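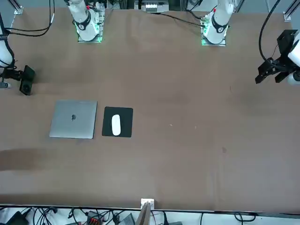

Figure 3. Work table with a closed laptop and a mouse on its pad, in front of the two arms.

4.2 Changes in the desk preparation work

At Stulto, the desk preparation group in Dretia sets out computer equipment for new employees. Before the Dridenard cell was installed, each worker prepared a complete set alone, from the shelf to the signed form. In our survey, 20 workers of this group described their tasks before and after the change. Most of them said that the lifting had become less, but that the watching had become more. Several used the word "waiting" for a part of the day which was earlier filled with small talk and walking.
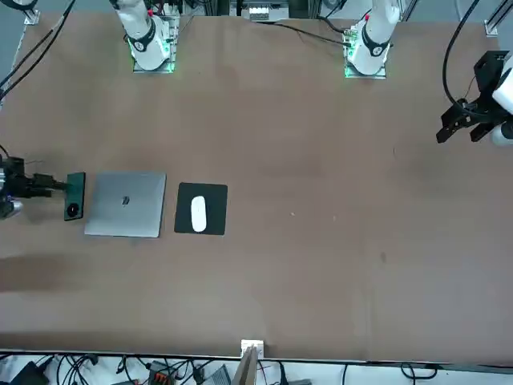
Who decides when the cell must be stopped?

The worker at the table decides, and no permission from the shift leader is needed. This rule was introduced in August after a request from the workers themselves.

The rule had an effect on how the workers spoke about responsibility. In the first interviews they called a wrong placement "the fault of the machine". In the later ones they more often described what they had seen before the stop, and at which moment they had doubts. The shift leaders had expected more stops and were at first not comfortable with the new rule.

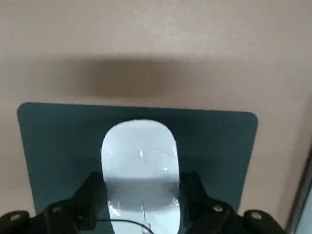 4.3 Skill and attention

The older workers knew by hand how firmly a device may be held. Such knowledge was not written in any manual, and during the setup of the cell it had to be put into words for the technicians. Two of the workers found this interesting; others felt that they were giving something away without pay.
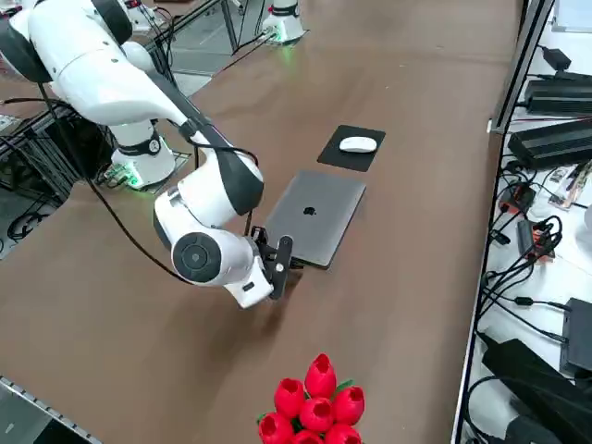 Attention became the main skill in the new job description, and it is harder to train than lifting. The workers must judge small distances from the side. When the gripper fingers are down at the corner of a closed laptop, as in the last view, it is difficult to say by eye whether they touch it or only nearly touch it. The training plan of Zelenák gives 50 minutes to such judgments, and the workers we interviewed considered this too short. They asked for practice in pairs, with one experienced worker and one new worker at the same table.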